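Giltport tableware count comes up short of the promise

01/03/2020

The town of Giltport says its dish-lending scheme has kept a mountain of throwaway plates out of the trash. The numbers it put out this week do not quite say that.

The scheme, run for the town by a firm called Wedska, lends plates and bowls to people holding weddings, birthdays and funeral lunches at home or in the Grollach hall. Borrowers pay a small deposit and get it back when everything comes home washed. In its first year, according to a two-page summary handed out at the council meeting, Wedska made 2,230 loans of single items and got 2,165 of them back.

That is a good return rate, and the council was quick to say so. The press release calls it "proof that residents are ready to give up disposables." But a loan is a loan. The summary has no figure for how many paper or foam plates people bought before the scheme began, and none for how many they bought alongside it. A family that borrows 6 good plates for the head table and puts out paper for the other guests shows up in the report as a success.
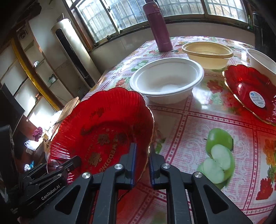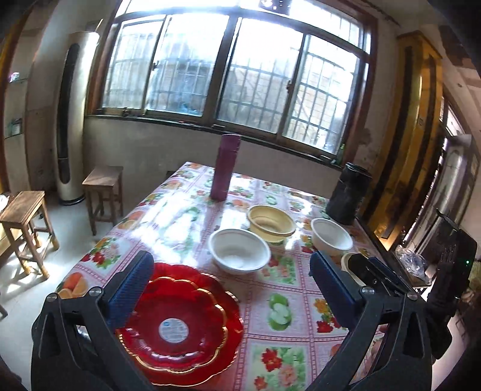
Jolanta Kurek

There is also the matter of what the town paid. The contract went to Wedska last April without a second bid. The summary leaves the cost out, and when asked, the council's office said it would be in the full report, with no date given for that. Missing items are charged to the deposit, though it is not clear whether the deposit covers a replacement or only part of one.

Wedska says 300 households have used the service at least once. It did not say how many came back a second time, which would tell us more. A scheme that many people try once and then drop is a different thing from one that has changed how a town eats at parties, and the same headline number would fit both.

None of this means the idea is a bad one. The neighboring town of Caldeira has run a smaller version out of its library for years, with a paper sign-out book and no contractor, and people there seem to like it. Caldeira has never claimed to have cut its garbage by any amount. It just lends out dishes.

Giltport wants to go further. The council will vote in the spring on whether to extend the contract and add cups and serving trays – before the full report is out, if the present calendar holds. Two council members asked for the vote to be moved back. They were told the matter would be looked at.

Residents who want to comment can do so in writing at the town office until the vote is held.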